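Bamboo, "eco" and other clothing claims: your questions answered
Last checked 3/11/23 by Jayson Dela Peña
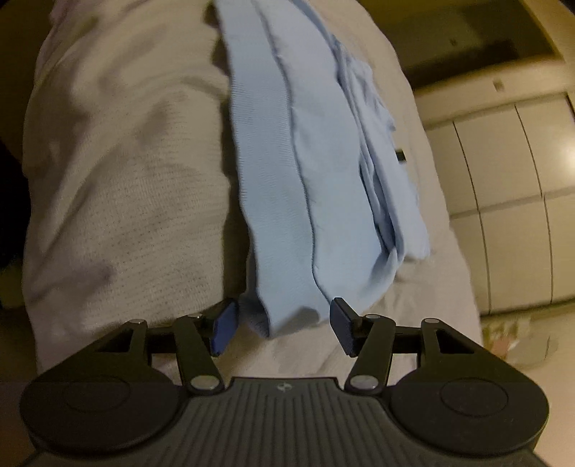

Is bamboo clothing really green?

Sometimes, but be wary. Bamboo grows fast and doesn't need much spraying, and that is the part the labels like to talk about. Turning a hard stalk into soft cloth is another matter. Most of what is sold as bamboo is viscose, made by breaking the plant down with strong chemicals. Ask the shop where the fibre was processed. If they can only tell you where it grew, you haven't had an answer.

What does "made with recycled fibres" tell me?

Very little without a percentage. "Made with" could mean nearly all of it or a token amount. Look at the sewn-in label, not the card hanging off the collar.

Do clothes made from old bottles help?

I have my doubts. A bottle can be made into another bottle. Once it is a fleece, it will probably never be anything else, and it sheds fibres in the wash like any other polyester.

I saw a jumper from Rarnau that "saves 2000 litres of water". Is that true?

I wrote to them in June to ask what it was being compared with. The reply said "a conventional garment" – which one, they didn't say. Until they do, I'd treat the figure as decoration.

Are the dearer brands better made?

Not reliably. I have a plain Villanueva top that went at the elbows in its second winter and a market stall one that is still going. Check the seams, pull the cuffs gently and see if they spring back, and hold the cloth up to a window.

Is it worth washing at 30?

Yes, for most things. It uses less power and colours last longer. Towels and sickbed sheets are the exception in our house.

What about the take-back bin in the Teltbridge shopping centre?

The sign says it takes up to 480 kilos a week. It doesn't say where any of it goes. I've asked twice. Some collected clothing is sold abroad, some is shredded for stuffing, and some is burnt. If a thing is still wearable, give it to a person or a charity shop first.

Do you take money from any of these firms?

No. Skulville offered me a discount code for readers and I turned it down – I'd sooner be able to be rude about their socks.

Can I send in a label for you to look at?

Please do. Photograph both sides and tell me what the shop claimed. I can't promise a quick reply.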